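The Namby Chamber Choir opens its new season on 16th January with a programme of unaccompanied song. Its director, Adom Quansah, spoke to us between rehearsals at Venlow Hall, where the choir has sung for seven years.

"We wanted music that people could follow without a printed sheet," he said. The hall seats 200, and every place for the opening night has been taken.

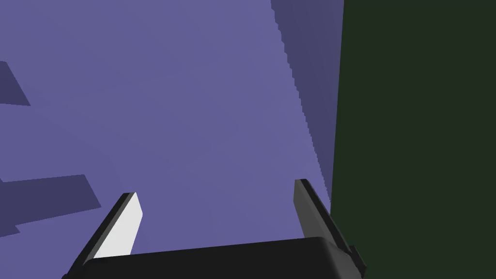
Asked whether the touring plans announced in November still stood, Quansah confirmed that they did - Jallura first, then a short run of church concerts. The choir will travel with 16 singers and no organist.

A recording for the Buschmann label is also in hand. "We have two of the psalms finished," he said. "The third needs another tenor, and I am hearing people for that part next week."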